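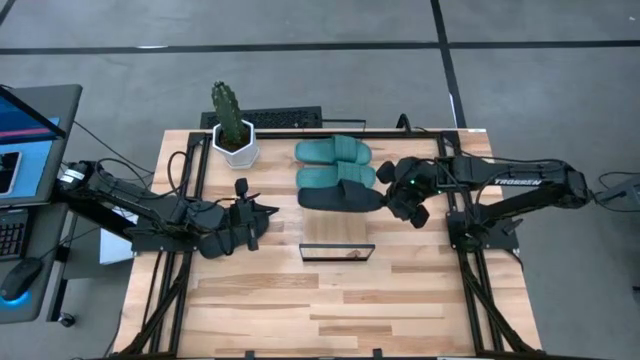
Release No. 68

2020-09-14

**FOR IMMEDIATE RELEASE**

**Wultomley Nursery puts Etel hellebore line on sale, first plants ship this week**

WULTOMLEY. Wultomley Nursery has opened orders on Etel, its new line of hellebores for shade gardens. Three colors to start. Quart pots and gallon pots. Shipping begins this week to retail garden centers, with mail order right behind.

The line comes out of the nursery's own breeding rows and has been in the works a long time. Grower Martim Arruda made the first crosses with two old garden plants from the Morelli property, a walled garden on the north side of town that the nursery has looked after for years. One parent gave the upright flowers. The other gave the leaves, dark and leathery and slow to scorch.

"I wanted a hellebore you don't have to get on your knees to look at," Arruda said. "Most of them hang their heads. These look out at you, maybe a little up. We threw out a lot of seedlings to get there."

**The three colors**

Etel Plum. Deep wine purple, paler at the back of the petal. Earliest of the three. In the nursery's rows it opens in late winter, sometimes with snow still on the ground.

Etel Cream. Soft off-white going to green as the flowers age. The seed pods hold on well into spring and look good in a vase. Strongest grower of the group so far.

Etel Rose. Clear pink with darker speckling toward the center. Speckling varies from plant to plant, so buyers who want matched plants should pick them out in bloom. Supply of Rose is short this fall. More in spring.

All three make clumps 20 inches wide when mature and carry up to 40 flowers on an established plant. First year plants will have far fewer. Please tell your customers this, we get calls.

**Where they grow**

Part shade to full shade. Under trees that drop their leaves is ideal, the plants get winter light while they are blooming and cover in summer. They will take morning sun. Hot afternoon sun on a south wall, no.

Soil should drain. Heavy clay is alright if it is opened up with leaf mold or compost first. Soggy ground in winter will rot the crowns faster than any cold snap. Plant with the crown right at the soil line. Too deep and you get leaves and no flowers, this is the most common complaint and nearly always the cause.

Water weekly the first season if there's no rain. After that they mostly look after themselves. Cut the old leaves off at the base when the flower buds show, and wear gloves because the sap can irritate skin. All parts of the plant are poisonous if eaten. Deer usually leave it alone, so do rabbits. Keep pets and small kids from chewing on it.

**Fall planting**

The nursery is pushing September planting for this line. Ground is still warm, roots get going before the freeze, and a plant set out now has a fair chance at a few blooms the first winter. Spring planted stock generally waits a year.

Mulch lightly after planting. Shredded leaves work fine. Keep it back off the crown.

For containers, go with a deep pot. Hellebore roots run down more than out. Use a bark-based mix and set the pot somewhere it won't sit under a downspout. Good companions are ferns, snowdrops, small sedges and the low-growing foamflowers. Arruda likes the Cream next to black mondo grass.

**The Floter tray**

Retail orders for quart pots ship in the Floter tray, which the nursery started using on its fern lines in spring. Waters from below. There's a thin platform that lifts off the bottom as the tray fills, so staff can see at a glance when to stop. Fewer wet crowns on the bench and less leaf spot as a result, at least in our own houses.

Trays come back on the next delivery truck. Stack them dry. A deposit applies and is credited on return, see the order sheet for the amount as it differs by account.

"Garden centers lose hellebores on the bench, not in the cold," Arruda said. "Somebody comes by with a hose every morning and waters the middle of the plant. The tray fixes most of that."

**Ordering**

Retail accounts: quarts are sold by the full tray, one color per tray. Gallons can be mixed. Existing accounts can order through their usual sales rep or off the fall availability list, which was emailed out last week. If you didnt get it, check your spam folder and then call us.

Mail order: quarts only, limit of 3 Rose per customer while stock is short. No limit on Plum or Cream. Plants go out in the pot, watered the day before, with the foliage wrapped. Open the box when it arrives, even if you can't plant right away. Set them in shade and water. A few yellow leaves after a trip is normal and can just be snipped off.

Sixty-eight garden centers have placed orders for fall delivery. A store list will go up on the nursery website as trucks get out, so please call ahead to your local store before driving over.

**Open rows**

The breeding rows will be open to the trade and to gardeners again in late winter when the plants are flowering. Dates depend on weather and will be announced after the first of the year. Boots recommended. The paths are grass and the lower end gets muddy. Visitors can pick out blooming plants of Etel Rose on those days, from stock held back for the purpose. Masks and spacing rules wil follow whatever the state has in place at that time.

Still in trial: a double white and a near-black. Neither one has a name or a release date. Arruda says the white is close, but the stems are weak in rain and it's going back for another round. The near-black has good stems and poor leaves. No plants or seed of either are available, please don't ask the counter staff.

**About Wultomley Nursery**

Wultomley Nursery grows shade perennials, ferns and woodland bulbs for independent garden centers and home gardeners. All plants in the Etel line are grown on site by division, from plants selected in the nursery's own rows. Retail yard open daily except Sunday through the end of the season.

**Press and trade contact**

Martim Arruda, Wultomley Nursery. Call the main office and ask for the propagation house, mornings are best. Flower photos of Plum and Cream on request. Rose to follow once it blooms again.

\# \# \#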